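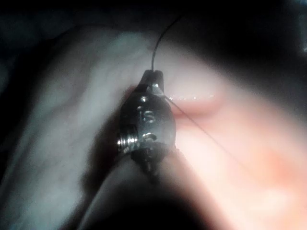
Keeping Your Stitching Practice Tidy

I've been mad for suturing practice since August, and my corner of the Pridville workshop has turned into a proper little sewing nook (with worse smells!). A few habits I've picked up along the way.

Light from the side. Fine thread disappears under a ceiling bulb, so I park a desk lamp low at the left and suddenly I can follow every strand. Same goes for polished metal bits, where the glare makes small stamped letters a pain to read.

Look before you grab. Tissue has folds and creases, and it's very easy to pinch up more than you meant to. I like to hover with the jaws a little open, work out where the fold runs and where the vessels branch, and only then close. Wipe the jaws afterwards too, as that crosshatched grip texture holds on to all sorts of gunk. An old soft toothbrush does it. 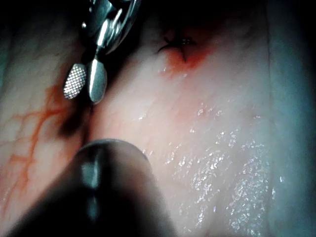 Maricel Padilla reckons I'm still too heavy-handed, and that a smooth-faced jaw is kinder on thin membrane than a knurled one. I've started trying it her way, and my edges do look neater.

Use black thread while you're learning. It shows up beautifully against pale colours, and you can see straight away which tails you've left too long. Mine are always too long! I go through a reel, put the kettle on, and go again.

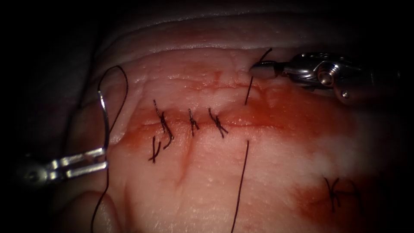 Black knots on a pale pad, tails and all.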